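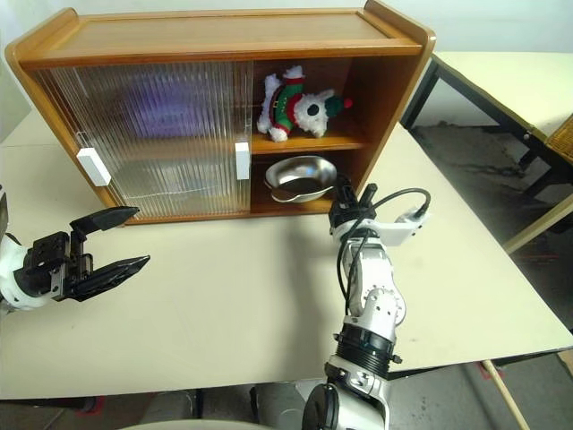 The Cokus tabletop cabinet is sold as a kitchen or hallway piece, and this review covers it as a practice fixture for a student manipulation club. We bought one for the Wevham robotics club in place of the drawer box we had been using, mainly for the sliding door. The door is clear fluted glass and covers about two-thirds of the front, with a small white rectangular handle near each side edge. The remaining section stays open and is split by one shelf into two cubbies. Our usual layout puts a plush toy in the upper cubby, a steel bowl with a utensil in it in the lower one, and something purple behind the glass.

Door. Travel is smooth over most of the track, with a slight bind in the last part of the stroke on our unit. A parallel-jaw gripper can hold the handles if it comes in close to square. Off-angle approaches slip. The handles are small for beginners, and I would have preferred a deeper one. Candle wax on the track helped with the bind for a few weeks at a time.

Glass. The ribs turn whatever is inside into soft vertical streaks. Color survives, outline does not. Students who segment by color do well on the closed compartment; students who rely on shape have to open the door first. Leilani Escobedo wrote her term report on this, using 300 logged attempts, and her detection numbers dropped sharply once the door was shut. As a teaching point it was worth more to us than the shelf.

Open cubbies. The lower one is the hard one. Clearance under the shelf leaves little room for the wrist, so the bowl has to be taken by the near rim. Its reflective interior also gives poor depth readings. The upper cubby is easy, and new members start there with the plush.

Stability. Unloaded, the cabinet slides on a smooth tabletop if the door is pushed past its stop. Rubber feet are not included. We added our own and the problem went away.

Durability. After 9 weeks and some 2250 door cycles, the honey-brown finish has worn slightly near the open section. The glass is unmarked. One handle worked loose and was glued back by Rosalind Marchetti, who runs the Tuesday group.

Compared with the Limen task box, which we borrowed last July, the Cokus has fewer things to do and no printed fiducials. It does behave more like real furniture — including the bind — and I would keep it for second-term students. For a first term I would still start with the Limen.

Rating: 4 out of 5. One point off for the handles and the missing feet.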